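Threads > Work & Machines > Can a machine do it yet?

Posted by Adjoa Kwofie, 18/02/2022

Print this thread | E-mail this thread

OK, shelf thread! A bunch of you asked whether a machine could do my old job yet, restocking and facing up in a snack store. I have been chewing on this all week and I have opinions.

My short answer is some of it, slowly, and I am way more excited about that than I expected to be. Long answer follows, get a drink.

First thing: people think stocking is lifting. Lifting is the easy part! A case weighs what it weighs and doesn't argue with you. The hard part is chips.

A chip bag is mostly air in a shiny wrinkly skin. Squeeze it too hard and you've got crumbs. Too soft and it slides down through your fingers. You end up pinching a corner with one hand and holding the side with the other, and you don't even notice you're doing it.
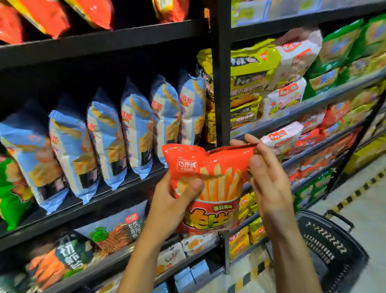
And then you have to stand it up. A bag wants to lie down. It leans on its neighbor, the neighbor leans on the next one, and you nudge the whole row with the back of your hand until it behaves. I did that for 3 years and never once thought of it as a skill.

Fotis Petridis asked under my last post why you couldn't just use suction. You can, on some stuff! Flat film, nicely filled, sure. On a half-puffed bag the wrinkles let the air in and down it goes. I'd love to see someone crack that one.

Next problem is seeing. Shiny bag, bright ceiling lights, and the glare moves every time the bag moves. My eyes sort it out for free. A camera has to work for it, and then the next flavor is the same brand with nearly the same color and one different word on it.

I got to see the Poro arm do a shelf demo back in September and I grinned the entire time. It had 15 bags to put up on one shelf. It got 12 of them standing, dropped two and folded one completely in half. I clapped anyway – I've had worse mornings than that myself.

What impressed me was what it did after a drop. It stopped, looked, and went back for the bag. A couple years ago these things would carry on placing thin air, very confidently, until someone hit the button.

Now cartons. Cartons are where I'd put my money. Stiff sides, real corners, big print on the front so you know which way it faces. Two hands, one at each end, and in it goes.

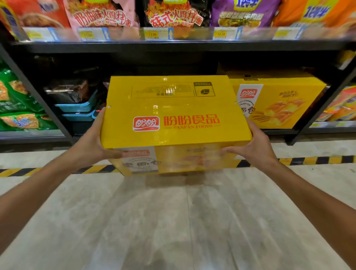
Yellow Panpan carton, one hand at each end. Give me a whole shift of these.

Even so, a carton isn't a free pass. You've got an upright post on each side of the bay and a shelf right above you, so you tip the box a little, get the back edge in and slide. People do that by feel. I'd want a machine that can tell "touching the shelf" from "shoving the shelf," and the good ones are getting there.

Price labels! Everybody forgets the labels. The product has to end up over its own price, and somebody moved the product last night. Akua Amegashie used to fix mine before open and I still owe her for it. A robot that only checked labels and told me which ones were wrong would have been my favorite coworker.

That's my actual wish list, by the way. Start with checking. Roll along the aisle after close, spot the gaps, spot the bag that's facing backward, leave me a list. Then cartons. Then, please, eventually, chips.

Keegan Perron wants to know about home stuff, putting groceries away and so on. I think that's harder than the store! A store shelf has a plan. My pantry has a bag of rice on top of a waffle iron.

Also at home you open things. Open chip bag with a clip on it, good luck to everyone involved.

Iddrisu Issahaku, I saw your question on speed. For bags I'd say a decent stocker still wins easily. But a machine doesn't need to win at 2 in the afternoon with customers reaching past it. It can be slow all night.

I'm going to try to get into the next Brakard open day and I'll post what I see. If you stock shelves for a living, tell me the one item you'd hand over first. Mine is anything on the bottom shelf – my knees have voted.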